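Why did my bond fund lose value when yields went up?

I put 1405 dollars in a government bond fund at Fluvora in September. I chose it because it should be safe. After this the news said that yields are rising, and I was happy, but my balance went down. Is it a mistake of the bank? 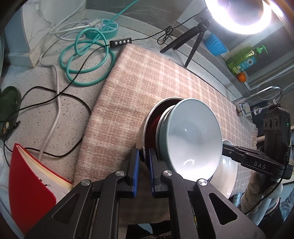
Annick Charbonneau

It is not a mistake. The fund holds older bonds which pay a fixed interest. When new bonds pay more, the older ones sell for less, and the fund must show this lower price every day. Please look for the word "duration" on the fund page. If it is 5, a rise of one point in yields takes near five percent from the price. With 2 you would lose much less. The new bonds that the fund buys later will pay you more, so it depends how long you can wait.
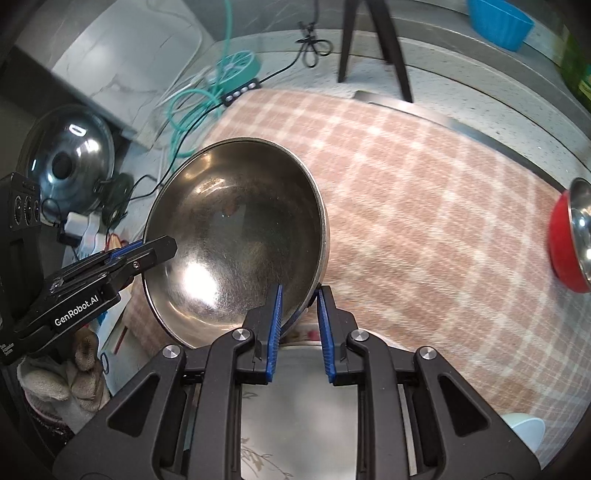 Other replies

Capucine Millet

Same for me with Gredeo, I had 800 in it. I sold and now I keep cash. Maybe it was too early, I don't know.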